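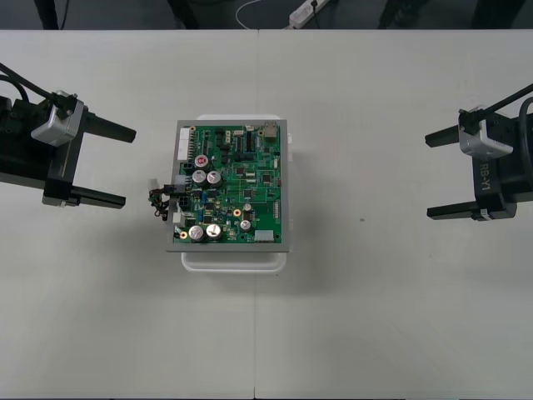 Notes on Recycling Old Electronics in Samonte
2024-05-16

Residents of Samonte may now bring unwanted household electronics to the Gungate depot on the second Saturday of each month. As I have received several letters on the matter, I set out the terms below as they were given to me by Genalyn Ignacio of the depot office.

Each household may leave up to 12 items per visit. Televisions and monitors carry a charge of $20 apiece, payable by card at the gate. Radios, printers, telephones and keyboards are accepted without charge. Microwave ovens are not accepted and should go to the county site on Drallell Road.

Batteries must be removed before arrival and placed in a separate bag. Owners remain responsible for erasing personal files. The depot does not offer this service and will not return a computer once it has been signed over.

In my own case the visit took most of a morning, chiefly on account of the line at the weighing station. I surrendered two printers and a tape deck I had kept since college, the latter with some regret.

The June collection will open one hour earlier. Questions regarding business quantities should be addressed to the depot office in writing.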